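Against the thirty-day kitchen

I have now read the decluttering book that everyone at work passed around in January, and I have done what it told me to do, more or less, for a month. I would like my month back.

The method goes by the name Ritden, which sounds Scandinavian and as far as I can tell means nothing in any Scandinavian language. You get a book, and if you want to spend more money you get an app, and if you want to spend even more you get a box of gray felt tags that you hang on your belongings. Each tag is a question. "Did I reach for this?" is one. "Would I buy this today?" is another. After thirty days, anything that can't answer goes out the door.

I borrowed the book and skipped the tags. I used masking tape.

My first problem is with the question about reaching. I did not reach for the fire extinguisher in thirty days. I did not reach for the good scissors, because I couldn't find them, and they turned up on day 33 inside a rain boot. I did not reach for the roasting pan, and by the rules of the book the roasting pan should be in somebody else's kitchen by now. It comes out twice a year. Both of those times it is the only thing in the house that will do the job. The book has a paragraph on this. It says you can borrow a roasting pan from a neighbor. I have met my neighbors and they are nice people, and on the fourth Thursday of November every one of them is using their roasting pan.

The second problem is money, and I notice that books like this never want to talk about money. "You can always replace it" is said four times in the first chapter alone. I can't always replace it. My mixer is a Villaseñor, the old kind with the metal gear housing, and I've used it maybe once a month since my aunt handed it down. A new one that does the same work costs more than my car payment. If I gave mine away on the book's say-so and then wanted to bake for Christmas, I'd be out real cash for the pleasure of having had an empty square foot of counter since spring.

People who can always replace things can afford to own very little. I think that's most of what is going on in those photographs of white rooms with one bowl.

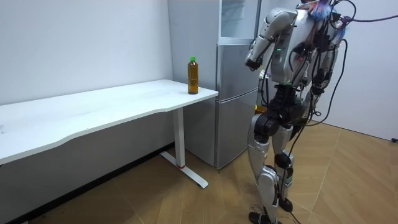

The third problem is the numbers. The book says that the average household has 3000 items it doesn't use. I went looking for where that came from. The footnote goes to an article, and the article goes to a survey by Trenda, and Trenda sells closet systems. I couldn't find the survey itself, only a page with a big 3000 on it in orange and a button to schedule a consultation. What is an item? Is a box of staples one item or a few thousand? Are books items? Are forks? I wrote to the address on the page and asked, politely, and got back a coupon.

There's also a chapter that claims a long history for all this. It tells a story about a household inventory from 1808, some farm family in New England who supposedly owned 38 objects among seven people and were perfectly content. I'll believe the 38, maybe, if the person writing the list didn't bother with spoons. I don't know how you get "content" out of an inventory. Inventories like that were usually written up when somebody died or somebody owed. A short list of belongings from 1808 tells me that a family was poor or that a clerk was in a hurry. I would bet a good deal that if you had walked in and offered those seven people a second kettle, they would have taken it.

I brought some of this up with Consuelo Villalobos, who lent me the book and who got through the whole thirty days and filled her hatchback three times. She thinks I'm being a pill. Her argument is that the rules are only there to get you started and that a person with any sense will keep the roasting pan. Fine. But then the sense is doing the work and I already had the sense, or as much of it as I'm going to get. She also says she sleeps better. I can't argue with that and didn't try. I did ask what she'd done with the three carloads, and she said donated, and I asked donated where, and she said the place by the highway.

I know the place by the highway. I worked in the back of a store like it for two summers in college. We threw out an amazing amount of stuff. Anything chipped went, and so did anything with a cord that we couldn't test, all the pillows, most of the particleboard, any puzzle that rattled wrong. We had a compactor and it ran every afternoon. In January it ran in the mornings too, and I will leave you to guess what people had been reading over the holidays. I'm not saying don't donate. I took two bags over there myself this month. But the book calls it "giving your things their next life," and I've seen the next life, and it had a hydraulic ram.

So what did I get rid of? I kept a list on the back of an envelope, and it was not an impressive list. Some mugs. A waffle iron with a bad hinge. The Wulon blender that smelled like a burning tire from the first week I had it, which I'd been keeping out of spite because the company wouldn't take it back. A drawer of takeout menus, two of them for places that closed years ago. Three belts. A lamp I never liked, and then I missed the lamp, because it turns out that corner is dark, and I went and bought another lamp. The new one cost me 20 dollars and I don't like it either.

I'll give the book one thing, since I've been hard on it. There's a page near the end about paper, and it says to open mail standing up, next to the recycling, and never to carry it to a table. I've been doing that and it works. The pile on the end of the counter is gone and has stayed gone. It's a good tip. It would fit on an index card. I suspect there are two or three index cards' worth of good tips in there, and the other two hundred pages are there so that it can be sold as a book, and so that you'll feel you have joined something.

That feeling bothers me more than the rest of it. By the middle of the month I had started to look at perfectly good objects as if they were getting away with something. I stood in the hallway one night at 11 p.m. holding a tin of buttons that belonged to my grandmother and asking it whether I would buy it today. Of course I wouldn't buy it today. It's a tin of buttons. There's one in there off a coat I remember, big and dark green, and she used to let me sort them by color on the rug while she ironed. The book has a section for things like that too. You are supposed to take a photo of the object, thank it, and let it go, on the theory that the memory is the part you wanted.

I tried it with one button. I took the picture on my phone and looked at the picture. Then I tried the other thing, which was to stick my hand in the tin and stir, and the noise it made was exactly the noise. There's no photo of that. The tin is back on the shelf with a piece of masking tape still on the lid, because it pulls the paint when I try to peel it.

Several readers wrote in after my post on meal planning to say that I don't like anything. I like plenty of things. I like most of the ones in my house, and I was made to feel strange about it by a paperback.

If you have a garage you can't walk through, or you're moving, or somebody has died and it's all landed on you, I can see wanting a set of rules from a stranger. I'd want them too. I helped clear out an uncle's place a few years back and by the second day I would have taken orders from anyone with a clipboard. For everybody else, I'd say borrow the book from whoever has it, read the page on mail, and hand it on. Consuelo wants hers back by the end of the week. She says she's going to give it away.

Next time I'll get to the water filter question, which a few of you have asked about. I have the test strips and I've been keeping notes, and so far I'm not seeing what the box says I should be seeing.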